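I gave up my parking spot in September and I've been meaning to write about it ever since, because I love walking to work so much that my friends have started changing the subject.

It's 37 minutes door to door if I catch the light at Sawatzky Road. I used to drive it, and with the bridge traffic and the hunt for a space in the back lot I wasn't saving nearly as much time as I thought. The first morning I walked I got there sweaty and early and extremely pleased with myself. The second morning it rained sideways. I had the wrong shoes and the wrong jacket and I still wanted to do it again the next day!

The route starts downhill past the school, then cuts through the alley behind Merkik, the bakery, where they prop the back door open before seven and the whole alley smells like cardamom. I'm not made of stone. I buy a bun maybe twice a week and eat it walking, so there's usually sugar on my scarf by the time I get to the river. After the bakery you come out on the Ellach side of the canal, and that's the good part, a long flat stretch with herons if you're lucky and geese if you're not. 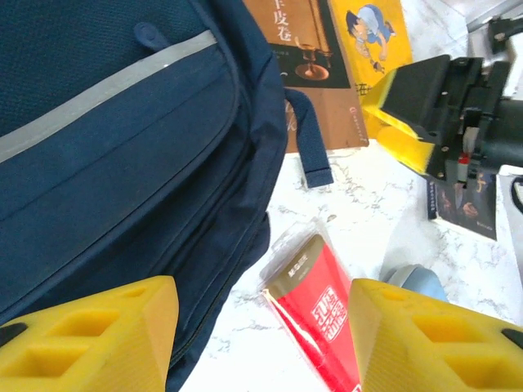
Being seen is the piece I took the longest to figure out. In September the sun was up when I left the house and I never gave it a thought. A few weeks later I was crossing Sawatzky in the dark in a black coat, and a driver stopped much closer to me than either of us wanted. Now I look at every bag the way other people look at dogs. A wide light gray strip across a dark blue backpack, like that one, is exactly what I want on my back when the headlights come up behind me. I've also got a clip-on light and a pair of ankle bands that make me look like I forgot to take off my bike, and I wear them anyway.

The other thing I had to learn was how little I need to carry. When I drove, I hauled everything: gym clothes I didn't use, a second pair of shoes, a laptop that could have stayed in the drawer. You find out fast what weighs something. My coworker Audrey-Anne Campbell has walked in for years and she carries lunch, a book, dry socks and nothing else. I laughed at the socks. I now own more dry socks than I've ever owned in my life, and I keep three pairs at work in the drawer where the laptop lives.

And a bag that rubs will ruin a walk quicker than rain. Load it up in the store (they'll let you, just ask), put it on over the coat you really wear, and walk up and down the aisles for longer than feels polite. Heavy things go high and close to your back. The water bottle goes on the outside, always, and I have a soggy checkbook that can tell you why.
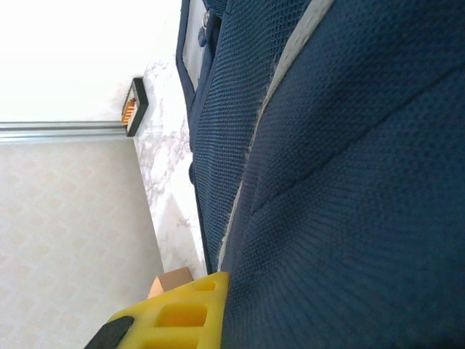 Mesh down the side, with light gray piping next to it.

OK, so the walk itself. What surprised me most was how much there is to look at on a road I'd driven for years. There's a house on the hill with a stained glass window of a trout. There's a man who sweeps the same piece of sidewalk every Tuesday, and we've gone from nodding to saying good morning to full conversations about his tomatoes. I'd never once noticed the footbridge, and it takes you right over the tracks and saves you the whole Plangate loop!

I tried podcasts at first. I still like them for the way home, but mornings are better quiet. I get my best ideas somewhere between the canal and the footbridge, and if I've got somebody talking in my ears I don't get them. I did go back to the library, though, and that happened purely by accident - the branch is on my route and it has a bathroom.

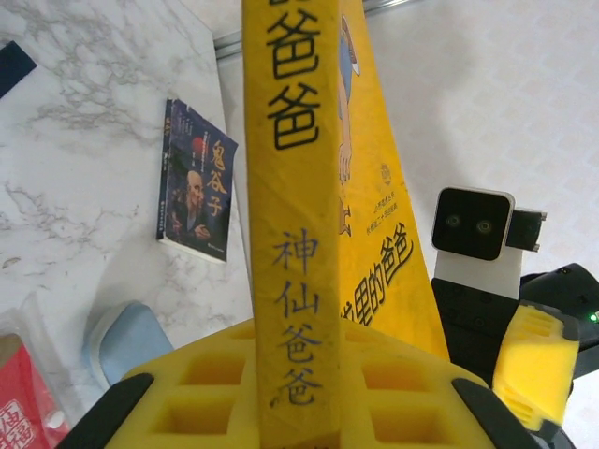

Once I was stopping in there anyway, I started leaving with a book. I'd hardly read anything in years, and now I get through a few chapters on the bench by the lock if I'm early, or on the bus if I've chickened out and taken the 14. My neighbor Hélène Charbonneau heard about this and lent me a family saga that runs to 412 pages in hardcover. I carried it back and forth for two weeks. It's wonderful and I will never carry it again, so she's getting it back this weekend and I'm switching to paperbacks until spring.

I don't count steps, by the way. My phone does it whether I like it or not, and it congratulates me at 3000, when I'm barely past the bakery.
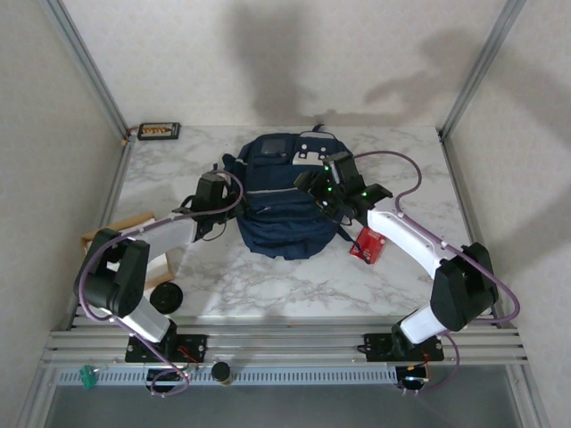
The navy backpack again, on the white marble-patterned tabletop.

If you're thinking of trying it, pick one day a week and leave ten minutes earlier than you need to. Check where the bus stops are along the way so you can bail out if your heel starts going. And go look at your street at six in the morning at least once - mine has foxes! I've lived here forever and I had no idea.

Next up I need to sort out ice. Audrey-Anne swears by the slip-on cleats with the little coils, and I've heard they're hopeless on bare pavement, so if you've walked a winter in them I'd love to hear which kind you bought and whether you're still wearing them.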